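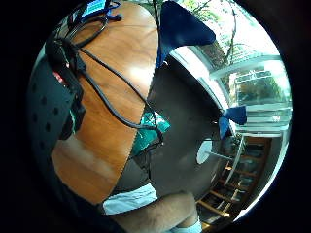 Cables on the wooden table, window side

Mestosow Shared Workshop
Glove build group, minutes of meeting, May 26, 2024

Chair: Puspita Hutapea
Notes: Rogelio Sison
Apologies: Desjardins

1. Minutes of the last meeting
Agreed with one correction. The spare cable order went to Tundix and has been paid for.

2. State of the build
Puspita went through where things stand. The gloves are meant to record how a person folds and handles clothes, so that the arm on the back bench can be taught the same moves later. The arm itself still lacks its wrist motor and was not discussed further.

The cube mounts have been reprinted with a wider foot and four screws in place of two. Marker faces are to be kept clean and nobody should write on them. The log for the cloth task now stands at 121 takes. Rogelio has been through the first batch and threw out 5 where one of the cubes was hidden from the overhead camera for too long.
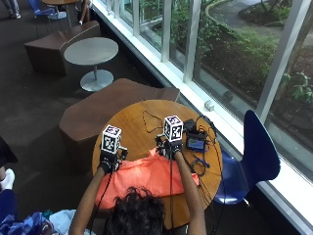
Keltera asked whether the cables could be cut to arm's length before any more takes are recorded, and said that slack of that sort would sooner or later pull a connector out. Puspita replied that the looms were bought ready made and that shortening them meant crimping every end again. It was left that one loom would be shortened as a trial and the other kept as it is until July.

Rogelio raised the matter of drift between the two gloves. The left one reads slightly behind the right after a long session. Restarting both together clears it. He will write the restart steps on a card and tape it inside the kit box lid.

3. Cloth task
It was agreed to carry on with single garments before trying pairs of socks. Corners are the hard part. With the finger pads as they are, thin cloth slips and the wearer tends to pinch twice, and the second pinch confuses the labelling. Puspita has a softer pad material at home and will bring enough for one glove.

Takes should start and end with both cubes facing up. Several members had not been told this. Wearers may sit or stand but should stay the same for a whole set. 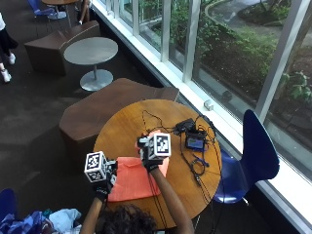
4. Storage and power
The log file has passed 2000 entries, counting the old single-glove tests, and the shared drive is getting full. Old tests to be moved to the external disk. The last good entry before the change of format is number 3497 in the old numbering, which skipped, so please do not renumber anything.

Extension leads must be unplugged at the wall at the end of the evening.

5. Actions
Rogelio: restart card, move old tests to disk
Puspita: softer pads, price for crimp ends
Keltera: shorten one loom

6. Any other business
The key to the tall cupboard is still missing. Next meeting in July, date to be sent round.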